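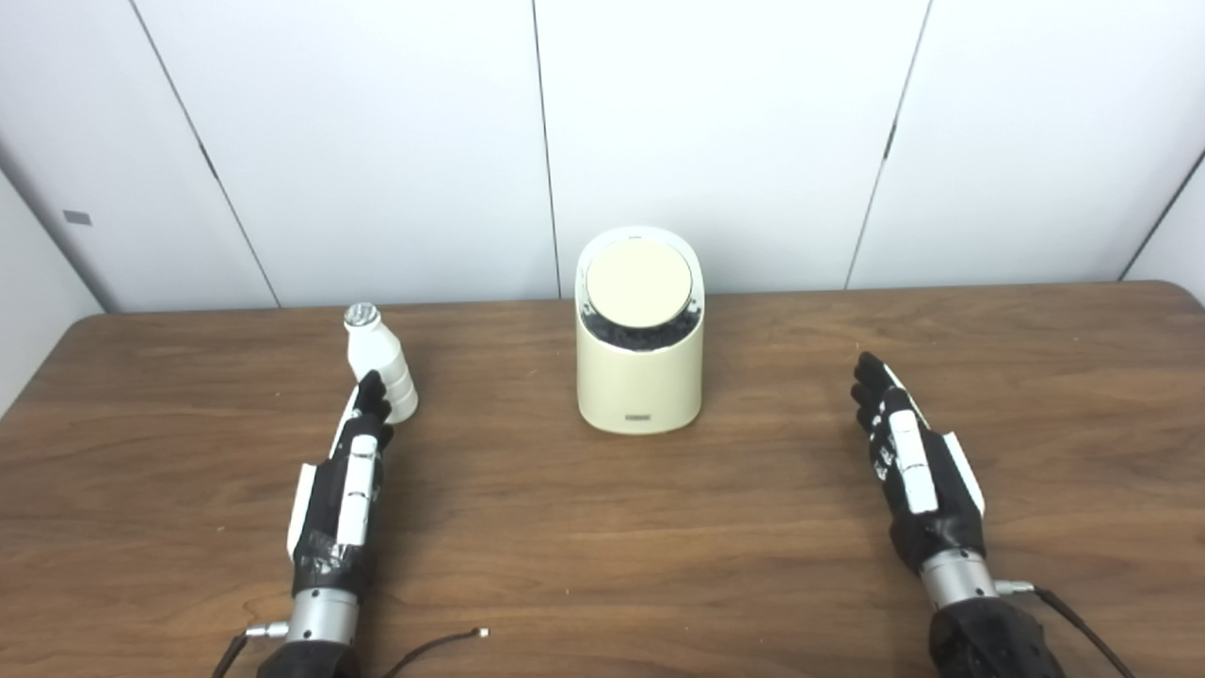 Figure 2. Head-camera view at the tabletop, with a small ribbed bottle next to the left hand and the lidded container at the centre of the table.

4.2 Contact scheduling for two hands

The planner described in Section 3 returns a sequence of keyframes for each hand, but it does not say how the two sequences should be aligned in time. Clorkia, our scheduling layer, does this in a separate pass. Each keyframe carries a precondition on the state of an object (lid open, lid closed, object held, object free) and a list of the joints it needs. A keyframe is released only when its precondition has been met in the perception log for 2 consecutive updates.

The state of the lid is the hardest of these to estimate. The container is light in colour, and so is the wall behind it, so depth edges at the rim are weak from the head camera. We therefore fit a cylinder to the body first and search for the lid as a plane hinged on the top ring. The plane angle is filtered over a window of 200 ms. When the angle passes the opening threshold, the lid state is set to open and the rim is added to the collision model as a ring with a free centre. The hand that works the lid is then allowed to stay near it while the other hand moves.

Small objects are handled by a second tracker, Gastuvard, which runs at up to 100 Hz and publishes a pose with a covariance. Transparent or shiny caps give poor returns, so the pose is taken from the body of the object only. 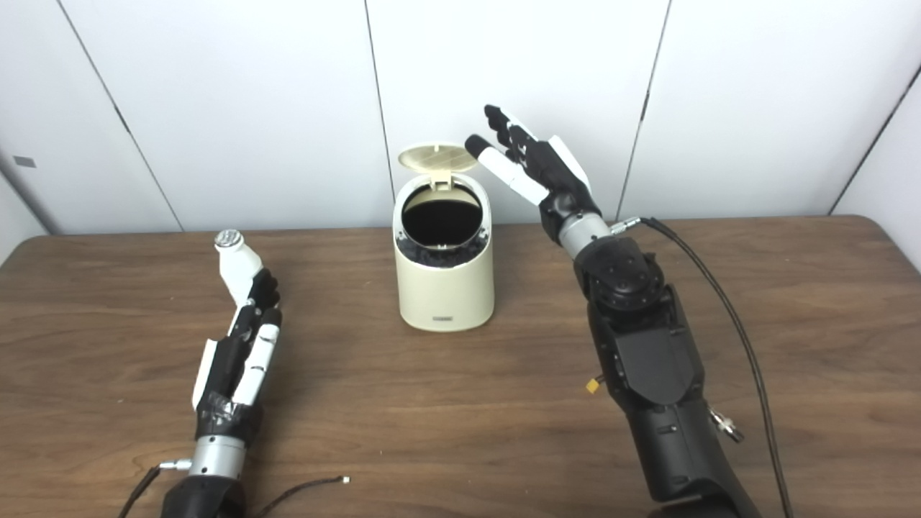 Zubaida Hayat asked, on reading a draft of this section, whether a fixed threshold on the plane angle could be replaced by the joint torque at the fingers, given that contact with the lid should show up there first. We tested this offline on 1685 logged keyframes. Torque gave an earlier signal when the lid was pushed from below, but it did not separate a moving lid from a finger catching on the rim. Clorkia keeps the angle as the release condition and uses torque only to abort a motion.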